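Shower stool legs keep creeping on tile floor, do I need new feet or a new stool?
Posted in Bathroom & Accessibility

Valby Upstairs
My father-in-law moved in with us in June and we bought him a plastic stool for the shower. It has four legs and no rubber on any of them, a detail I noticed once it was assembled and the box had gone out with the recycling. On the bathroom floor it stays put until he leans to reach the soap, and then it travels. He finds this funny. I do not.

The tile is glazed, probably older than I am, and slopes toward a drain in the corner. I paid $29 for the stool, so I'm not emotionally attached, but I'd like to fix it if that's a reasonable thing to do. He weighs 195 pounds and refuses to discuss grab bars. Has anyone put rubber tips on one of these and had them stay on?

3 replies

Sunil Kumarasinghe
Tips can work, but measure first. Plastic legs are usually tapered, so a tip that slides on nicely at the bottom may have nothing to grip higher up. Turn the stool over and measure each leg right at the end, across the widest part. Molded legs aren't always the same size, even on the same stool, and the store will not take back three tips out of a pack of four. I know this from a short and unpleasant conversation at the Rullano hardware counter. 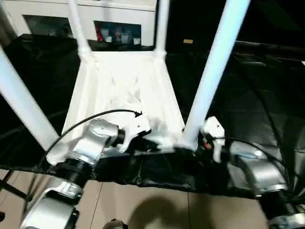
Buy the kind with a metal washer inside, or the leg will punch through the rubber within a season. Warm them in hot water for a few minutes, then push them on dry. No glue. Glue gives up in a shower and you'll have a mess to scrape off before you can try anything else.

The slope is your other problem. If one leg sits light, rubber won't help much — move the stool until all four are carrying weight. And check the weight rating, which should be on the label or in the leaflet. If you can't find one, I'd stop there and buy a proper shower chair with wide feet. Your father-in-law can find that funny too.

drurnari_dad
Just put a towel under it.

Shih Street Plumbing Fan
Please don't put a towel under it. A wet towel on glazed tile is a sled.

What did it for us was scrubbing the floor. We had years of soap film down there, possibly going back to 2000, and the stool stopped wandering once it was gone. White vinegar is fine on glazed ceramic, but keep it off marble or any other natural stone. Rinse it twice. Then do the tips like Sunil says, and wear out the grab bar argument slowly. Mine took 2 years.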